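Ticket 108: Right burner drops out at low flame, Flirine two-burner gas cooktop
2 min read

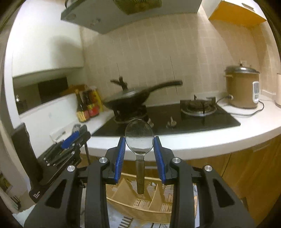
Cooktop from the front. Wok on the left burner, right burner uncovered.

Status: open
Location: Lavedberg, unit kitchen
Reported: June

Problem as reported: right burner lights, holds on high, goes out when turned down. Tenant blames the rice cooker "pulling power" from the stove. I doubt it. It's a gas flame. The rice cooker sits on the counter to the right with its cord looped in front, and the most it could do is get in the way of a pot handle.

Step 1. Unplugged the rice cooker anyway so we can stop discussing it. Burner still dropped out. Plugged back in.

Step 2. Skustley phone support said to clean the burner cap and reseat it. They say this for everything. Did it. Held for 4 minutes on low, then out. They called that an improvement. I've logged it as a fail.

Step 3. Swapped caps left to right, wok moved off for the test. Left burner fine with either cap, right burner bad with either cap. So much for the cap theory.

Step 4. Support now suggests a draught from the open drawer under the counter. Closed it, tried again, same result. Opened it, same result.

Step 5. Asked for a thermocouple. Was quoted $200 for the visit, part extra, and told a whole new cooktop "starts at only $500." Not convinced anyone has read this ticket.

Request: send a licensed gas fitter from Wong with the right-side thermocouple on the truck. Check the low-flame setting too. Right burner not to be used until then, gas off at the valve overnight. Please don't close this as "cleaned, resolved" again.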